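Teaching a Robot to Walk the Road Home: A Conversation with Shiyu Shi 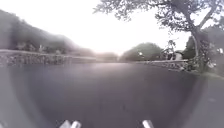
Shiyu Shi has spent the better part of two years showing a machine how to go for a walk, and she will tell you right away that she had no idea how much there was to say about walking. She runs the outdoor teaching program at Filow, a small company in Brimton that builds a delivery robot called Gu, and most of her working day goes into steering Gu along country roads by remote control so that it can learn from what she does. When we sat down together she had a picture from Gu's camera up on her laptop, and she kept turning back to it while we talked. "Look at the road there," she said. "It bends off to the right, gently, and there isn't a painted line on it anywhere. You or I would stroll down that without thinking. But where exactly would you walk? How close to the wall? When would you start to turn? I have to have an opinion about all of that, and I have to have it with my thumbs."

The thumbs are on a handheld controller, a plain one with two sticks, and Shi is very attached to hers. It came with a remote driving kit called Unex that the team has taken apart and put back together more times than she can remember. The left stick handles speed and the right one handles direction, and there is a small button under her index finger that she presses whenever she wants to throw away the last few seconds. "I use that button a lot," she told me, laughing. "When I started I used it constantly! I would drift, and then I would panic about drifting, and then I would jerk the stick, and I knew I had just taught poor Gu to panic too."

I asked her to explain how the teaching works for those of us who have never tried it, and she poured us both more tea before she answered. Each run down a road is saved as a demonstration, with the camera picture and the movements of the sticks recorded side by side. Later on, those runs are used to train the software that does the steering, so that when Gu sees something like what it saw before, it does something like what she did. Her first proper batch had 137 demonstrations in it, all of them driven by her, and she was terribly proud of it right up until the afternoon they tried it out.

"It drove beautifully for the length of a driveway," she said, "and then it wandered a little to the left, and it just kept on wandering. It had never seen me in trouble, you see. I'd been so careful to give it only nice, clean runs down the middle, and so it had no idea what to do once it wasn't in the middle anymore."

What she does now sounds a bit like what a good driving teacher does. She lets Gu go on its own, with her hands resting on the controller, and she takes over when she doesn't like where things are headed. Those takeovers get saved as well, and Shi thinks they are worth more than anything else she records. She also starts some runs badly on purpose, pointed at the verge or much too near the edge, and then brings the robot back in the calm way she would want it to copy. The second batch came to 913 demonstrations, and 161 of them were recoveries of that kind. She had a sore wrist for most of May.

There was also the matter of other people's hands. Filow has seven operators these days, and every one of them drives differently. One takes bends wide and late, another hugs the inside, and for a while the robot tried to please everybody and ended up doing something in between that suited no one. "We had a long talk about bends," Shi said, and from the way she said it I gathered that it had been a very long talk. They settled on a shared way of doing it: ease off before the curve, look as far along it as the picture allows, and make one slow movement of the stick where they might have made five quick ones. She still sits beside each new operator for the first few hours, mostly to remind them to breathe.

The camera brings troubles of its own. Shi pointed to the top of the picture on her laptop, where the sky is so bright it's almost white and the trees far off down the road are hardly there at all. "My eyes want to fill that in," she said. "I know roads, so I guess what's coming. But I'm only allowed to steer by what Gu can see, or I'm teaching it to do something it has no way of working out." She used to walk along next to the robot as she drove, and the team found that she was reacting to things outside its view – a car she could hear, a puddle she had noticed with her own eyes – and that the recordings made very little sense without them. So now she drives from a desk, with just the picture in front of her, while a colleague walks behind Gu with a stop switch in hand.

I wondered whether she missed being outdoors, and she said she did, quite badly, and that she takes her turn with the stop switch as often as they'll let her. She has come to know those roads very well from both ends. She has favorite walls, and a least favorite junction, and strong feelings about gravel.

Toward the end I asked if it ever felt strange to see her own habits coming back at her. She thought about it for a while. "There's a little pause it does before it turns," she said. "My mother saw it on a video and said, that's how you ride a bicycle. I'd never noticed I did it." She has tried a few times since then to drive without the pause, and so far she hasn't managed it. The next set of lessons will be on hills, starting with the steep lane behind the Filow workshop, and she was already checking the batteries when I put on my coat.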